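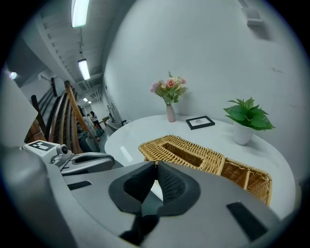 Two gray grippers, one lying on its side at the left.

Ticket: Wrong facts on actress profile page (height, birth year, filmography)
Site section: People / Actors / Film and TV
Opened by: Iolanda Marinho
Assigned to: Neusa Queiroz
Status: Closed
Priority: Normal

Iolanda Marinho, Wednesday, 9:14

Good morning. I manage the public pages for an actress, Paula Brandão, and her biography on your site has several errors. I list them in order so it is easier to check.

1. Height. The page says 5 feet 3. She is 5 feet 7. In the table below the photo it says 5 feet 7, so the page disagrees with itself.

2. Age. The page says she is 44. She is 26. I believe somebody took the age of another Paula Brandão, a theater director.

3. Filmography. The page gives her the role of Lidia in the series "Ranismont". She was Helena. Lidia was played by a different actress, who is already a little annoyed with this.

4. The film "The Paseck Letters" is missing. It is her first leading role and it came out in August.

I tried the button "Suggest an edit" on the page. I filled in everything, pressed Send, and got the message "Thank you, your edit is under review." When I open the list of my suggestions, it is empty. I repeated this 3 times with the same result.

Neusa Queiroz, Wednesday, 10:02

Hello Iolanda, thank you for the clear list. I see no suggestions from your account in the queue, so you are right that they did not arrive. Before I change anything by hand I would like to understand why. Can you tell me which browser you use, and if you were logged in at the moment of sending? Please also tell me if you put links in the field "Source".

Iolanda Marinho, Wednesday, 10:31

I use Firefox on a laptop. I was logged in, my name was in the corner. In "Source" I pasted the link of her agency page and also a link to the cast list of the series. Both links in the same field, with a comma between them.

Neusa Queiroz, Wednesday, 10:48

Thank you. The comma is probably the problem. The field accepts one link only. If it finds two, it should show a red warning, but I have now tested it with a dummy profile and it shows the thank you message and then drops the edit. I have reported this to the developers as a separate bug.

For now, please do this:

Open the profile and choose Suggest an edit.
Change one field only, for example the height.
Put one link in Source.
Send, then open My suggestions and see if there is a line with the status Waiting.

Iolanda Marinho, Wednesday, 11:20

I did it with the height and now there is a line, status Waiting. Very good. Then I did the same for the role in "Ranismont" and it also appeared. But for the age there is no field I can edit. It is gray.

Neusa Queiroz, Wednesday, 11:37

The age is calculated from the birth date, and the birth date is locked for all users. Only an editor can open it. I looked at the history of the page, and your guess about the theater director was correct. The two profiles were joined by our import tool, which compares names and country and does not look at the profession. The birth date, the first height and 14 lines of stage credits came from the other person.

I would rather split the two profiles than correct the lines one by one, because the next import would bring the same errors back. After the split each person has her own number and the tool leaves them alone.
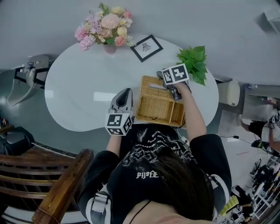

Can I keep the old web address of the profile after it is split from another one?
The old address stays with the person who has the most visits, and the other person receives a new address with a word added at the end, such as "actress" or "director".

Iolanda Marinho, Wednesday, 12:05

I agree with the split. Please take care that the gallery stays on our side, these are licensed photos from the agency. And one more thing — the biography text begins with "Paula Brandão is an actress and director". She has never directed. Can this be changed at the same time?

Neusa Queiroz, Wednesday, 14:26

The split is done. Result so far:

Birth date: corrected, the page now shows age 26.
Height: 5 feet 7 in both places.
Stage credits: moved to the director's profile.
Role in "Ranismont": changed to Helena. I informed the editor of the other actress's page, so both cast lists agree.
Gallery: all photos stayed with your profile.
First sentence: the word "director" is removed.

"The Paseck Letters" is not added yet. The film does not exist in our database under this title. I find one entry called "Letters from Paseck", by the production company Grerneo. Is it the same film?

Iolanda Marinho, Wednesday, 14:50

Yes, it is the same. "Letters from Paseck" was the working title, they changed it before the release. The company is correct.

Neusa Queiroz, Wednesday, 15:33

I have renamed the film and kept the working title as an alternative title, so people can find it with both. Paula is now first in the cast. The character name is empty, please send it as a normal suggestion with one link.

It may happen that you still see the old age in search results outside of our site. These are stored copies and we cannot refresh them from here.

Iolanda Marinho, Wednesday, 16:10

I sent the character name, it is Waiting. On my phone the page still said 44, but after I cleared the browser cache it was correct. From my side the ticket can be closed. Thank you for your patience with me.

Neusa Queiroz, Wednesday, 16:18

Character name approved. The bug with two links in the Source field stays open with the developers. Until it is fixed, use one link per suggestion. Closing the ticket.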